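Can a Machine Put Away the Groceries Yet? Student Project Report

Group project, robotics elective, Potton campus

When we picked this topic I figured I'd be writing about a dishwasher-loading butler by November. We ended up spending the whole term on cans. Canned goods, soda, that kind of thing! Both of the jobs we cared about (unpacking groceries at home and restocking a shelf in a small store) start with picking up a can, so that's where we started too, all of it in simulation.

The project got the name Garnolari, after the software folder it lived in. The store half was modeled on Clornlow, the corner shop by campus where I work evenings. Restocking there is boring but surprisingly fiddly - you turn labels forward, you pull old stock to the front, you notice the dented one without really thinking about it. I wanted to know how much of that a machine could take over.

We ran 208 simulated picks, split between 2 kinds of can. A pick counted only if the can was still in the grip after 40 seconds. I argued for a shorter time and lost, and I'm glad now, because slow slipping was our biggest problem by far. A grip can look fine at first and then the can creeps around until it drops.

Reading helped a lot too. The Jabłońska handout from week three has a good section on where to aim the fingers, and once we quit aiming at the rim our results got a lot less embarrassing. I still wouldn't trust the thing with eggs (or with my grandmother's plates, ever).

What we didn't get to: bags, boxes, anything squishy, and actually setting a can down facing the right way. That last one bugs me the most, as it's half the job in a store.
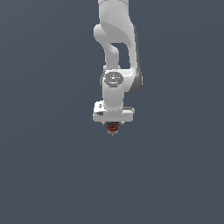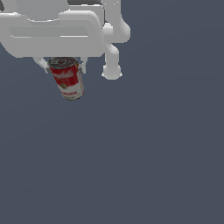
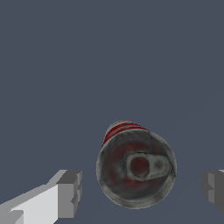 So could a robot do the restocking at a small store today?
Parts of it, if the items are all hard and close to the same shape and somebody checks on it now and then. Mixed shelves, soft packages and spotting damaged stock are still jobs I'd give to a person.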